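Minutes, garment handling group, Waltham, 17/06/2024

Crescencio Tapia welcomed everyone warmly and went straight to the left gripper, which let go of a sleeve partway through a fold.
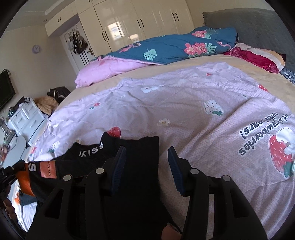 The fault log shows 2 drops in 234 folds, both on the left side, and we all felt for whoever had to start over.
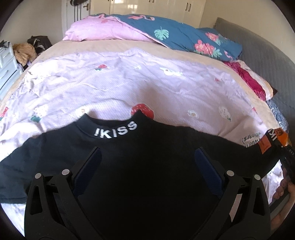 Crescencio would like the pivots checked before we go on. Dark tops laid flat, collar towards the far side of the bed, stay on the list.

Action: Crescencio to ring Planex.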